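Sim data thread: how many door demos before the policy stops stalling?

wdramani
Starting a thread for the doorway task in the Somboon apartment. I've been teleoperating it in the evenings and have 116 episodes. The trained policy gets to the door fine, then stalls. Head camera view on one of them:

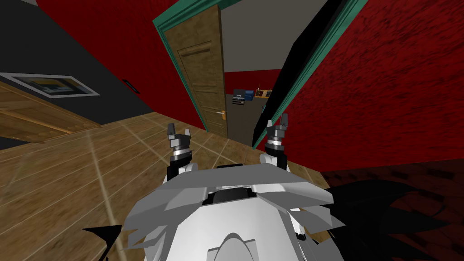
Head view, door partly open, both grippers up.

Every episode is two-armed, same operator (me), three tries at most before I reset. Do I need more, or different ones?

trieger
Different ones. We had 1,861 episodes in the Jelance set and it still stalled, mostly from operators pausing to think. The policy learns the pause. Cut the idle steps first and retrain before you record anything else.

fusenar_fan
Don't cut them blind. Some pauses are real, like waiting for the gripper to close. I filter on joint speed and gripper state together. Also check the wrist cameras.
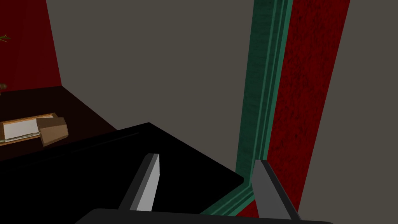 If the wrist stream is half black furniture and flat wall for long stretches, the network gets very little from it. I drop the wrist view during the approach and bring it back for contact. Took 13 lines in the data loader.

trieger
I disagree with that. Dropping a camera by phase means you need a phase label at run time, and you won't have one. Leave both streams in and let training sort it out.

wdramani
No phase labels here, so I'd rather keep everything. What about clutter? I've been recording with small objects in view too.

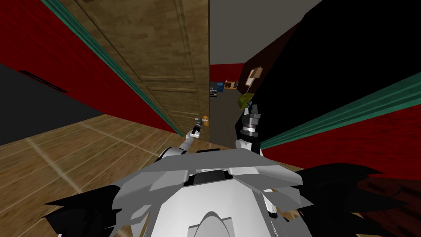 My worry is that the policy ties the doorway to whatever is near the hands. Zundham lets me shuffle props at reset, but I left it off to keep the first batch simple.

trieger
Turn it on. Vary the start pose and the door angle as well.

fusenar_fan
Agree on that part. Get some with the hand near the handle too, so you have starts from close in.

wdramani
Did a few tonight, before trimming anything.
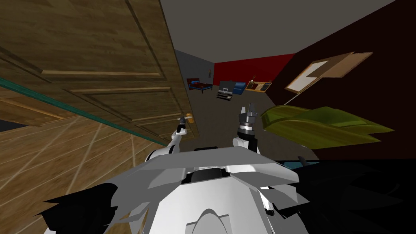

Left gripper near the handle, right arm up.

Will trim by speed and gripper state, retrain in September when the machine is free, and post the curves — same seed for both runs.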